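Pocket tissues, tins and warm socks: Hotstead's winter box drive is back

The tables are out again at the Gilmartin hall in Hotstead, and the winter box drive is off to a flying start. By lunchtime on the opening morning the queue for the drop-off desk had reached the bike racks, and the kettle had already been refilled more times than anyone cared to admit.

If you've missed it in past years, the idea is lovely and simple. People bring in small, useful things, the packing team sorts them into cardboard boxes, and the boxes go out to households across Hotstead and Fomenness before the cold really sets in. Last November the drive sent out 1,558 of them. This time the target is 4,000, and there's a real buzz in the hall about getting there!

Bình Hầu, who runs the packing tables, has been in since first thing each morning and still seems to have more energy than the rest of the room put together. "The big things get noticed, of course they do," Bình told us, "but I get so many notes afterwards about the little ones. A packet of tissues with a funny face on it. Somebody's child kept the wrapper."

Cheerful packaging has become a bit of a tradition on the tables. Plain tissues do the job perfectly well, but the packers can't resist a pattern, and there's some good-natured competition over who gets to put in the best one. 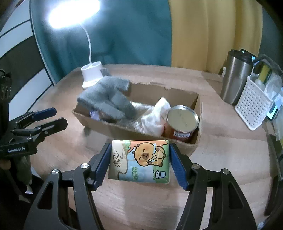 A pack of tissues with a sleepy cartoon capybara on the wrapper, with a can and soft cloth items in the box behind.

Boxes are old ones wherever possible — scuffed corners and ragged tops are no problem at all, as long as the bottom holds. Soft things go in at one end and tins stand upright at the other, so that nothing rolls about on the way. Anything flat and light is tucked in last.

There are 16 tables this year, up from last winter, and the hall has been rearranged to make room for them. Trikix, the bicycle delivery firm on the Fomenness road, is lending 2 cargo trikes for the shorter runs, and its riders have been practising with boxes full of baked beans. We had a go round the car park and can report that they corner beautifully, even if our steering didn't.

The team is keen to see more pocket tissues, tinned food with plenty of time left on the date, gloves, hand towels and thick socks in any size. Colouring pencils are welcome too. Please don't bring glass jars or anything that needs to go in a fridge. Cardboard boxes are wanted as well, especially shallow ones, and can be left flat or made up in the porch.

Drop-offs are open from 9.30am until 4pm at the side door of the hall, and packing carries on into the evening for anyone who'd like to join in after work. Tea is provided, but bring your own mug.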